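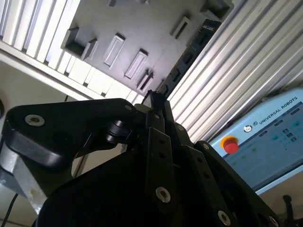 Caltix 2 released for live coding sets

February 19, 2019

Version 2 of Caltix, the free pattern language for live-coded music, can be downloaded from today. The main change is a new scheduler, which keeps up to 12 performers on a shared clock over a local network. Earlier versions drifted when a player re-evaluated a long block of code.

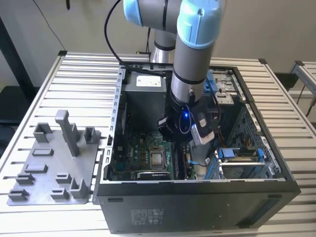

Will old patches still run?

Most will run unchanged. Patches that set the tempo inside a loop must move that line to the top of the file.

Mererid Gittins, who maintains the scheduler, said late messages are now dropped and logged. The default network port is 1235.

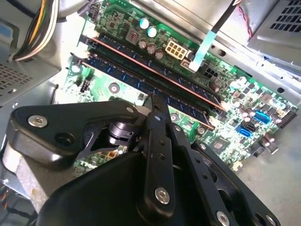

Visuals and first performance

Drawing commands have moved to a separate module, Lusau, written by Tiziana Caputo. It reads the same pattern data as the sound engine and redraws only the lines of code that have changed.

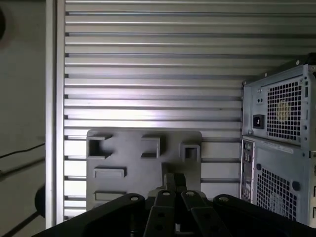
The module also projects each player's editor in its own column, with a limit of seven columns per screen. Text size is set once for all of them. Both parts will be used in concert at Skerulham in May.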